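Hand grippers at the back table

Tritby Workshop newsletter, Dec 22, 2024

If you've walked past the back corner lately and wondered what all the clamping and muttering was, it's the gripper build, and it's finally at the stage where it's fun to talk about! Malsha Siddiqui and I started on it in March with a box of printed parts, two secondhand servos and a lot of optimism. We now have a working pair, left and right, and a table to use them at.

The idea is simple enough. You hold a gripper in each hand and do a chore with them, and the grippers log how they moved and how far the jaws were open at each moment. Later on, a small arm gets to learn from those logs. The arm is Samran's department (he has most of one on the shelf above the bandsaw, please don't lean things on it), and the grippers are ours.

We picked cloth as the first job, which several people told us was a mistake. Blocks would have been easier. A block stays the shape it was when you let go of it, and cloth does whatever it likes. But everyone in the group has laundry, and Malsha's argument was that if we were going to spend the winter picking something up over and over, it might as well be something we'd want a machine to pick up for us. I couldn't argue with that.

So the current exercise is a yellow cloth, a gray bin and the tabletop. Pinch the cloth, lift it, get it where it's supposed to go, start over. It sounds dull and it's weirdly absorbing - you start noticing how much your fingers normally do without telling you. With jaws you get one pinch, and you have to decide where to put it.

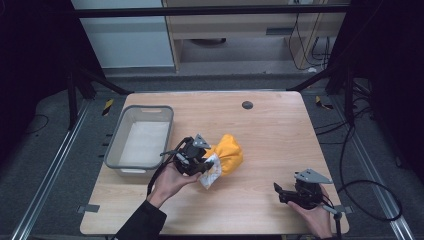 The jaws themselves are on their fourth version. The first set was too smooth and the cloth slid right out. The second set had teeth, and those snagged so badly that we retired a perfectly good dish towel. Version three was fine until the linkage started flexing. For version four Nimal Bepari redrew the whole linkage over one weekend, made the pivot pins fatter, and got rid of the wobble I'd been complaining about since summer. The difference is huge. You can take hold of a single fold now and feel fairly sure of it, and I spent most of an evening just picking things up because I could.

Cables are still the sore point. Each gripper has one running off it, and if you turn your wrist too far it tugs at just the wrong moment. We tried a lighter cable and it was lovely for 11 days, then a connector gave up. Going wireless would mean a battery in the handle, and the handle is already heavier than I'd like after half an hour. If you've solved this on something of your own, please come and tell us!

As for numbers, we've logged 1,357 tries so far, counting the bad ones. Malsha insists on keeping the bad ones and I've come around to her view. 300 of them are from a single long session before the jaws were redone, and you can spot those in the plots straight away by how ragged the closing curve is. Tahsin Selvanayagam wrote the little viewer we use for this. He calls it Fallier, won't say why, and it now opens a session in a few seconds where the old script took long enough to make tea.

Next up is folding, or at least folding in half. That takes both hands at the same time, and our two logs drift apart a little over a long run, so the clocks need sorting out first. Kazimiera Chmielewska has offered to look at that in January, and she's also the one to ask if you want the drawings. The jaw files are on the shared drive under "cloth hands v4." Print them in something a bit flexible. The stiff filament cracks at the pivot.

We'd love more people to have a go. Every pair of hands does it differently, and so far nine of you have sat down at the table, including two who only came in to borrow a drill. No experience needed, sleeves pushed up or not, and a session takes as long as you feel like giving it. The sign-up sheet is on the door by the lathe. Bring a cloth if you have an odd one - we're getting very used to the yellow.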